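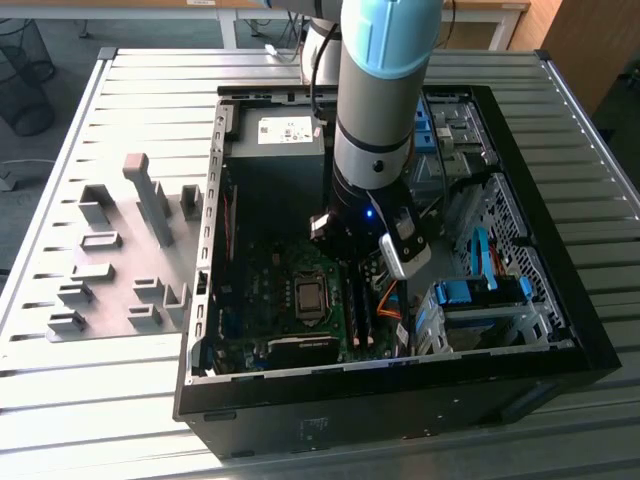
3. Opening the Case and Finding the Parts

This section covers the desktop tower from the moment the side panel comes off until the panel goes back on. Read it through once before you start. The work in 3.2 to 3.6 takes 15 minutes for someone who has done it before and a good deal longer the first time.

The steps apply to the Urkance 200 tower in its standard layout. If you have the small-footprint version, go to Section 5.

3.1 Before you begin

You will need:

Phillips screwdriver, size 2
Grounding strap
Small tray for screws
Soft, dry brush
Thermal paste (only if you are replacing the processor)

1. Shut down the computer from the operating system. Do not hold in the power button to force it off.
2. Set the switch on the power supply to O and unplug the power cord from the wall.
3. Disconnect the monitor, keyboard, network cable and anything else attached to the back.
4. Press the power button once and let go. This drains what is left in the supply.
5. Lay the tower on its side on a firm, level surface with the removable panel facing up.

CAUTION: Do not work on carpet or on a bed. Wear the grounding strap and clip it to bare metal on the case. Painted metal does not make a good contact.

3.2 Removing the side panel

1. Take out the two thumbscrews at the rear edge of the panel. If they are too tight for your fingers, use the screwdriver.
2. Slide the panel toward the rear until it stops.
3. Lift it straight up and put it somewhere it will not be stepped on.

NOTE: The outer wall of the case stands up as a rim around the opening. Keep your sleeves clear of the inside edges when you reach in. Some of the brackets have sharp corners.

3.3 Getting your bearings

With the panel off, find each of these parts before you unplug anything.

Power supply. The dark gray box at the rear of the case. Its label carries a barcode. Write down the details from the label if you expect to order a replacement.

Motherboard. The large green board on the floor of the case. Everything else plugs into it, directly or by cable.

Processor. It sits in the square socket in the middle of the board, held by a silver retention frame.

Memory slots. Two slots next to the processor socket.

Graphics card. The black card in the expansion slots.

Drive bays. At the opposite side of the case from the processor. The latches on the upper cage and the caddy in the lower bay are blue. The hard drive rides in the caddy.

WARNING: Never open the power supply. It can hold a dangerous charge after the cord has been unplugged, and there are no parts inside that you can service. Replace it as a unit.

3.4 Removing the hard drive

Back up your files first. Firkham does not recover data from drives damaged during removal.

1. Follow the data cable from the drive to the board so you know where both ends go. Data cables in this model may be orange or light blue. The color makes no difference to how they work.
2. Unplug the data cable from the drive. Pull on the connector and never on the cable. If the connector has a metal clip, press it while you pull.
3. Unplug the power connector from the drive. It can be stiff. Work it side to side a little at a time.
4. Squeeze the ends of the caddy toward each other and slide it out of the bay.
5. Flex the rails outward and lift out the drive.

To fit a new drive, set it in the caddy with the connectors facing the same way as the old one, push the caddy in until it clicks, and reconnect both cables.

NOTE: Drives bought from other suppliers fit if they are the 3.5-inch size. Smaller drives need the Suneck adapter tray, part 112, sold separately.

3.5 Replacing memory

1. Push down the tabs at both ends of the slot. The module will rise slightly.
2. Hold the module by its edges and lift it out.
3. Line up the notch in the new module with the ridge in the slot.
4. Press down evenly on both ends until the tabs close.

If a tab will not close, take the module out and check the notch. A module that is the wrong type will not seat, and forcing it will crack the slot. Memory must be fitted in matched pairs if you want both slots in use.

3.6 Removing the graphics card

1. Remove the screw that fastens the card's bracket to the rear of the case.
2. Unplug the extra power cable, if your card has one.
3. Press the catch at the end of the slot.
4. Lift the card out evenly by its edges. Do not touch the gold contacts.

If you are leaving the slot empty, fit the blank cover plate and put the screw back. An open slot upsets the airflow.

3.7 Cleaning

Brush dust away from the heat sink, the fan and the perforated metal around the drive bays. Work from the top down. Hold fan blades still with one finger so they do not spin. Do not use a household vacuum inside the case, and do not use any liquid.

3.8 Closing up

1. Check that every connector you unplugged is back in place.
2. Tuck loose cables away from the fans.
3. Count the screws in the tray. Any left over belong somewhere.
4. Set the panel on the case, slide it forward, and tighten the thumbscrews.
5. Stand the tower upright, reconnect the cables, and set the power supply switch to I.
6. Turn the computer on.

If you hear repeated beeps and the screen stays dark, switch off, unplug the cord and reseat the memory. If the new drive does not show up, check both ends of its data cable. For other faults see the table in Section 9.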